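Our spring project: teaching a simulated robot by remote control

Tomás Mac an tSaoi and I started in April with a simple wish: we wanted to show a robot a task with our own hands, and let it learn from watching us (well, from our recordings). We drove both arms in simulation with the Lindico controllers, and the first afternoon went entirely on learning which way was forward!

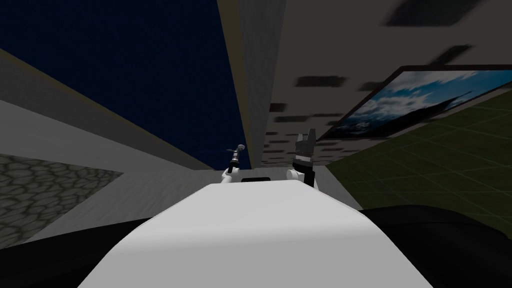
Picking things up

We saved 46 demonstrations, and I'm fond of nearly all of them, even the clumsy ones. The wrist view helped us most, because you can line up the fingers before you commit to closing them.
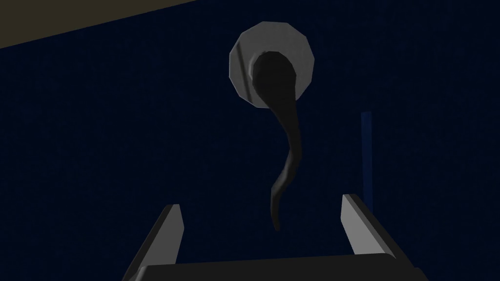

Fig. 2. Wrist view, with the open gripper below the dark curved part and gray disc.

Helmut Kuhlmann, our very patient advisor, kept telling us to slow down near the handle. He was right, and once we did, our recordings looked a lot less jerky.

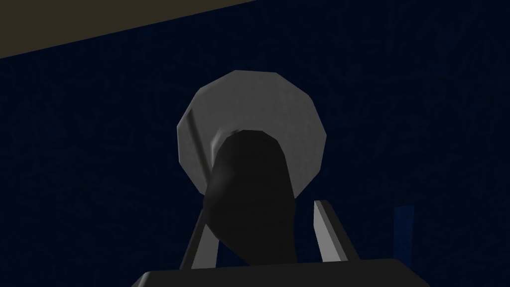
Why not just program the motion?
Because every new starting position would need new numbers, and a person can adjust on the fly without thinking about it.

We also learned to keep the idle hand quiet. If one of us fidgeted, the fidget went straight into the data, and trimming it out later took most of an evening.

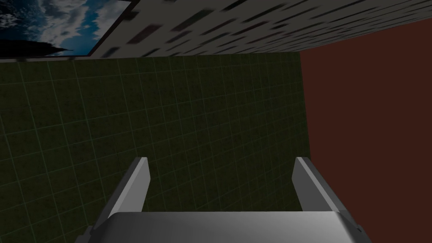
So we agreed on a rest pose and went back to it before every take, with a pause of 30 frames at the start. Next we'd like to try the same task with new drivers, starting with Tomás's roommate.

12 shares | 3 comments
Contact the project team | Back to top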